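# plendach-knobs

Wrist camera recordings of an arm turning the knobs on an electric stove, made in the shared workshop at Bolturdale. The arm is a home build called Plendach. This file covers what is in the folder, how it was recorded and what we know is wrong with it.

Last changed: 25 February 2021

## Why we made it

Marama Tawhiri wanted an arm that could turn a stove knob to a number and back to OFF for someone whose grip is weak. We had an arm that could pick up blocks and not much else. Knobs turned out to need their own recordings, mostly to do with how the fingers meet the grip.

Nothing in here was recorded with the stove connected to the mains. Please keep it that way if you add to it.

## What you get

- `episodes/` has 47 episodes, one folder each
- `episodes/*/frames/` holds the wrist camera frames
- `episodes/*/joints.csv` holds joint angles and gripper opening, one row per frame
- `notes.csv` has one line per episode: operator, target knob, start setting, end setting, free text
- `tools/` has the two scripts we use, `check.py` and `trim.py`

No episode is longer than 3000 frames. Anything over that was cut with `trim.py` and the leftover was thrown away.

## The arm

Plendach is printed parts and hobby servos on a plywood base. The gripper has two fingers with bicycle inner tube glued to the pads. Rangi Pirihi did the mechanical work and Elba Zúñiga wrote the servo code. The printed parts are in a separate repository called `urano`, named after the first gripper, which broke.

The camera is a small USB board bolted to the wrist. It has fixed focus and auto exposure. We tried to lock the exposure and the driver ignored us, so brightness can jump between frames when the arm moves over white enamel.

## What the camera sees

Most approaches start high, with the wrist tilted down at the front of the stove. The panel and the knobs are in view at this point and so is a good part of the floor.

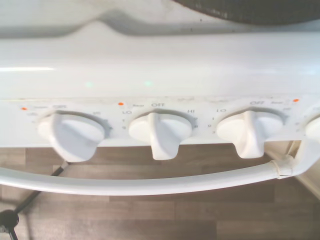
*Wrist view over the front panel. Some of the scale markings are readable, best around the second knob from the left.*

White knobs on a white panel are hard for simple edge finding. The orange dots and the "OFF" labels are better landmarks. Glare is worst on the smooth part of the panel above the lettering, and small print near the knobs often comes out too soft to read. If you need the setting, take it from `notes.csv` and don't try to read it off the frames.

The oven door handle is the other thing to watch. It is long, white and directly below the knobs, and early versions of our detector liked it better than the knobs.

## How an episode was recorded

1. Set the knob by hand and write the start setting in `notes.csv`.
2. Move the arm to its home pose and run `check.py`. It should print `ok` for the camera and all servos.
3. Start recording, then drive the arm with the gamepad.
4. Close the gripper on the knob, turn it, open, back off.
5. Stop recording and write down the end setting.

Trudy Rewi and Nadiia Yatsenko did all the driving. Trudy comes in from above and Nadiia comes in straighter, so split by operator if you want to test on an approach the model has not seen.

## Known problems

- Gripper opening is the commanded value. The servo reports nothing back. A value of 1000 is fully open and 0 is fully closed, but the pads squash, so don't treat it as a distance.
- Knobs are numbered from the left of the camera view in the January episodes and from the left of the stove after that. `notes.csv` has a `numbering` column with `view` or `stove`.
- Episode 2 has a loose wrist screw and the camera droops as it goes. It is kept for anyone who wants a bad example.
- Only one stove. Don't expect anything trained on this to work on another without more recordings.
- Failed turns are included. Search the free text for `slip`.

## Adding recordings

Use the same folder layout and fill in every column of `notes.csv`. Run `check.py --folder` on the new episode before you copy it over. If your stove has a different panel, put the episodes in their own top-level folder named after the place.

Questions about the servo code go to Elba, everything else to Marama. The notebook by the Baxter bench has the servo calibration table until someone types it up.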